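Questions I Get About Fixing Up Old Bikes

I've been bringing old bicycles back from the dead in my kitchen for a good while now, and the same questions keep landing in my inbox. So I finally put them all on one page. I'm not a trained mechanic! I just like this stuff, and I've made most of the mistakes already. Last updated 23 Apr 2026.

Where do you find your bikes?

Mostly other people's sheds. Word gets around once you've fixed one or two, and then folks start calling you before they call the dump. I also go to the spring swap meet in Stumham (get there early, the good steel frames are gone by breakfast) and I check the notice board at the Hondham library, which has given me two of my favorites. Online listings are fine too, but I like to see a bike in person. Photos hide dents.

What should I look at before I hand over money?

The frame, then the frame again. Run your fingers along the underside of the top tube and the down tube, right behind the head tube. If you feel a ripple, that bike has hit something and I'd leave it alone. Then check whether the seatpost and the stem will move. A stuck seatpost can eat a whole weekend and still win. Everything else – tires, cables, grips, saddle – I assume is trash, and I'm happy if I'm wrong.

Surface rust doesn't bother me. Bubbling paint does, a bit.

How much do you usually pay?

As little as I can get away with. My green Drenilberg three-speed cost me 14 dollars and a jar of plum jam. The most I've ever paid for a project bike was 256, and I still feel funny about it, even though it's the one I ride the most.

What's a Drenilberg? I can't find anything about them.

I know, me neither! It was a small maker, as far as I can tell, and mine has the name on the head badge and nowhere else. If you have one, or an old catalog, please write to me. Ursina Widmer sent me a scan of a parts list last February and it cleared up the odd fender bolts, so it's worth asking around.

Can you tell me what my bike is worth?

No, sorry. I get asked this more than anything and I'm terrible at it. Look at what similar ones really sold for, not at what people are asking.

How do you get a stuck seatpost out?

Patience first. Take out the clamp bolt, drip penetrating oil around the collar, and go do something else until tomorrow. Then do it again. After a few days, put an old saddle on tight and twist, using the saddle as your handle. If it gives even a hair, work it back and forth and keep adding oil. With an aluminum post in a steel frame I'll pour hot water over the frame and then let it all cool down, and that has freed a couple for me. If none of this works, take it to a shop. I once got mad and bent the seat tube on a perfectly nice frame and I'm still sore about it.

Do you repaint?

Hardly ever. I like the scratches, and a respray never looks quite right to me. I wash the frame with dish soap, go over it with a mild polish, and touch up the bare spots so they don't rust any further. Decals I don't touch at all, not even with polish. They come off so easily!

What about rusty chrome?

Crumpled aluminum foil dipped in water. Rub gently, wipe, repeat, and dry it well when you're done. It's oddly relaxing. Deep pits won't go away, but the brown will.

Which tools do I need to start?

Fewer than you think. A set of combination wrenches, a set of hex keys, a decent screwdriver or two, tire levers, a chain tool and a pump will get you through most of an old three-speed. Add cone wrenches when you're ready to open up the hubs, because regular ones are too fat to fit.

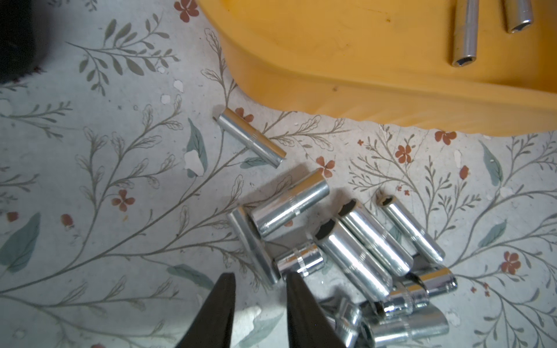

I'd buy used if you can. My first good wrenches came from Reto Riedl when he cleared out his garage, and they're nicer than anything I've bought new. The cheap ones I started with rounded off so many nuts that I ended up buying the nuts too. Do make sure you know if your bike is metric. Some older ones aren't, and a wrench that almost fits is worse than no wrench.

Do I need a repair stand?

It's lovely to have, and I did without one for years. I hung bikes from a beam by two loops of rope, one under the saddle and one around the stem. Flipping the bike upside down works for wheels and chains, just put a towel under the saddle.

What grease do you use?

Plain bicycle grease, whatever the shop has. People have very strong feelings about this and I don't. Clean out the old stuff completely before you put new in, and use more than seems polite.

How long does a bike take you?

Depends on the bike and on what's on TV. A tidy-up with new tires and cables is a weekend. The Villaseñor tandem has been in pieces since before I started this site, so please stop asking about the tandem (I'm kidding, keep asking, I need the pressure).

How far do they go once they're fixed?

Far! I put 1000 miles on the Drenilberg in its first year back on the road, mostly to the bakery and back, with one flat and one snapped shifter cable.

Will you fix mine?

I can't take on any more right now, my hallway is full. But send me a question and a clear photo of the part that's giving you trouble and I'll try to help. I answer on rainy evenings, so in summer it may take me a while.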